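## 4. First grip check

Do this check after you have charged both Tondstead grippers and paired them with the base unit (section 3). Work at a table with the ceiling lights on. You need one sheet of plain paper.

1. Hold down the power button on each gripper for 2 seconds.
2. Fold the paper until it is stiff enough to stand up on its own.
3. Squeeze the trigger of the first gripper halfway. Bring the paper in between the finger pads and close them on it.
4. Hold the grip for 60 seconds with the paper hanging down. 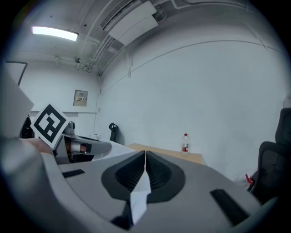
5. Keep the second gripper within view of the first, with its marker card facing you. The card can be tilted, but your hand and sleeve must stay off the black pattern.
6. Open the trigger slowly and let the paper drop.
7. Repeat steps 3 to 6 with the grippers swapped.

**Note:** The ribbed pads are soft and will bend around the paper. A small gap at the tip is normal. If the paper slides, wipe the pads with a dry cloth and try again.

**Note:** If the base unit shows code 22, it has lost the marker card. Check that the card is flat on its mount and free of glare, then press Reset.

**Caution:** Do not put fingers between the pads while the gripper is switched on.

**Caution:** Do not clean the pads with alcohol or solvent. Replace worn pads in pairs, using part no. 1332 from Sevenano.

Write the result for each gripper on the check sheet at the back of this guide. If either one fails twice, stop and contact Maya Dabbas at Sevenano support before going on to section 5.

Section revised 26/01/2021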